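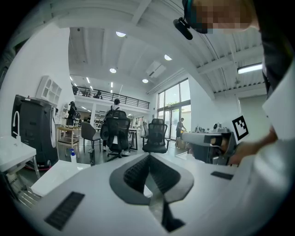
Slide 1: headset mic, white sleeve

Notes, Pisgate library talk, "Speaking up when you hate speaking up"

Start slow. Water first. Say hi, say name, wait for the back row to sit.

Open w/ the Girska story. 112 chairs, mic dead, me whispering at a wedding party. Pause for laugh. If no laugh keep going.

Point one: breath. Most of us talk on the top inch of air. Have them put a hand on the belly, in for 3, out slow. Do it WITH them, don't just stand there.

Point two: pace. Nerves speed you up. I clocked myself once, a 20 minute talk done in nearly half that. Mark pauses in your notes with a big slash. Like so /

Point three: mics.
- headset: leave it alone once it's on, no touching
- handheld: chin height, don't wave it
- lectern: stay put!! walk off and you're gone
- always ask for a sound check, even in a tiny room

(skip the bit about the Azevedo hotel if running late. it's long)

Point four: the first line. Learn it cold. Only that one. Rest can be bullets. People who memorize the whole thing get lost at the first cough.

Exercise: pairs, one minute each, tell your partner how you make breakfast. Swap. Then again at half speed. It'll feel silly, tell them that. Ring the bell to get them back, they wont hear you.

Questions. Repeat each one out loud before answring. Somebody will ask about shaking hands: hold a card, not a full sheet, paper rattles.

Handout is on the Zovum page, also 70 copies by the door. Next session Sunday, same room.

Thank the library. Mic OFF before chatting.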